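Progress note for Shazia Mirani, October. Sorry, rushed.

Patrol robot on the Ernden embankment round, 3 wardens retrained so far. Gravel stretch next to the bank is the one they used to walk in all weathers.
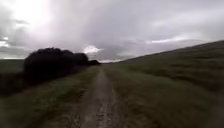

## Staff

Kaisu Pesonen now plans routes, no longer walks them. Likes it. Two others miss the outdoors, want a mixed rota. Fair enough.

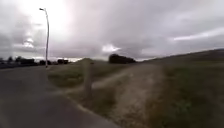
Rota trial starts Sunday. Spent 941 of the 3000 so far, mostly trainning. Brarkum invoice still to come.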